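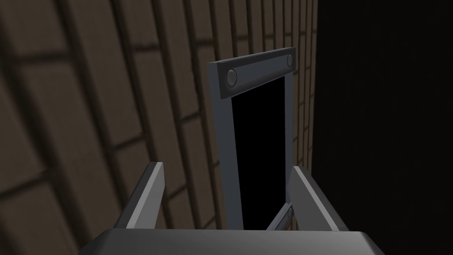
シミュレーション内の手首視点。開いた二本の指の間に、灰色の金属枠の下部が入っている。背後は煉瓦壁。

作業場のコツ:学習用の操作例をシミュレーションで集めるとき

Skorikの作業台で、グリッパーの操作例を集める際の手順と注意点をまとめる。対象は、枠状の部品に指を合わせて挟む動作を、人が遠隔操作で入力して記録する作業である。実機での収集にも使える項目には末尾に(実機可)と付けた。

1. 収集前の準備

・課題の開始条件と終了条件を一行ずつで書き、操作卓の横に貼る。「枠を挟む」だけでは操作者ごとに終わり方が変わる。「両指が側面の棒に接触し、指を閉じる指令が止まった時点で終了」まで書く。(実機可)
・操作装置の零点を毎回取り直す。ずれたまま始めると、静止しているつもりの区間に微小な移動指令が混入する。(実機可)
・記録の周期を画像と関節角で揃える。揃えられない場合は時刻印を両方に残し、補間は後工程で行う。収集時に補間した値だけを保存すると、元に戻せない。
・最初の一本は捨てるつもりで録り、再生して確認する。画像の向き、指の開度の符号、単位の三点を見る。

2. 手首視点での位置合わせ

手首視点では、指の内側の面を基準線として使う。左右の内側の面と枠の側面の棒との隙間を見比べ、隙間の差が小さくなる方向へ先に横移動し、その後で前進する。横移動と前進を同時に行うと、接触の直前に修正が集中し、記録された軌跡が細かく揺れる。

枠が画面上で傾いている場合は、手首の回転を先に済ませる。遠い位置で回しておけば、接触後にこじる動作が減る。接近してから回転させた例は、傾きが残ったまま指を閉じたものが多く、採用率が低かった。

片側の棒が指に隠れる姿勢では、見えている側だけで判断しない。一度後退し、両側が確認できる位置からやり直す。後退を含む例も有用なので、録画は止めない。

開口部のように一様に黒い面は、奥行きの手がかりにならない。距離は枠の縁の陰影や鋲の見かけの大きさ、背景の目地との位置関係で読む。奥行き画像を併用している場合でも、黒い面の値は別途点検しておく。

3. 開始姿勢の散らし方

同じ開始姿勢から何本録っても、学習器が覚えるのはほぼ一通りの軌跡である。Stalthorpeでの収集では、一課題につき200本を目標とし、開始姿勢を事前に乱数で生成して一覧にした。操作者は一覧の順に消化するだけとし、姿勢を選ばせない。選ばせると、やりやすい姿勢に偏る。

位置は枠を中心に最大150ミリまでずらし、手首の角度も同時に振る。位置だけを振って角度を固定した版は、正面以外からの接近に弱かった。

背景の模様は途中で差し替える。煉瓦のように規則的な目地が続く壁だけで集めると、目地を位置決めに使う学習器ができることがある。無地、板目、煉瓦を混ぜ、照明の方向も変える。ただし一本の途中では変えない。

4. 失敗例の扱い

失敗は削除せず、別の置き場に移す。ファイル名に失敗の種類を短く入れておく。当方の区分は次のとおり。

滑り:指は閉じたが枠が抜けた
当たり:閉じる前に枠へ衝突した
迷い:接触まで進まず往復した
中断:通信または操作装置の不具合

「迷い」は操作者の技量より、課題文の曖昧さから出ることが多い。三本続いたら収集を止め、終了条件の文を直す。(実機可)

失敗からの立て直しに成功した例は、成功として数えてよい。ただし立て直しが始まる時刻を記録に付ける。後で学習時の重みを変えたくなったときに探し直さずに済む。

5. 操作者の交代と休憩

一人で続けて録ると、後半ほど動作が速く雑になる。二人で交代し、交代のたびに零点を取り直す。Songül Aydoğanの集計では、交代を入れた組のほうが軌跡の長さのばらつきが小さかった。操作者の識別番号は必ず記録に含める。癖の強い操作者の分だけを外して比較できる。(実機可)

6. 保存と点検

・400本を超える前に、保存先の階層を課題別と日別に分ける。一つの階層に積むと一覧表示だけで待たされる。
・その日の収集が終わったら、無作為に抜き出して等速で再生する。早送りでは指の微振動を見落とす。
・終端の静止区間は少し残して切り詰める。長く残すと、学習器が途中で止まる原因になる。全部切ると、止まる動作を覚えない。
・物理計算の設定値(摩擦、接触の硬さ、刻み幅)は、記録ファイルの中に書き込む。別の表で管理していた時期の分は、Igor Hudecが照合し直すはめになった。

7. よくある質問への短い答え

指の開度は二値でよいか。
薄い棒を挟むだけなら二値でも足りる。枠の形が複数あるなら連続値で録る。連続値から二値には後で落とせるが、逆はできない。

画像の解像度は。
学習時の入力より一段上で保存する。切り出し位置を変えて試す余地が残る。

手首視点だけで足りるか。
接近後の位置合わせには足りる。離れた位置から枠を探す動作を含めるなら、固定視点を一つ加える。

操作卓に貼る課題文のひな形は、作業場の共有棚の「Skutus」の項に置いてある。書き換えたときは版番号を上げ、古い版も残しておくこと。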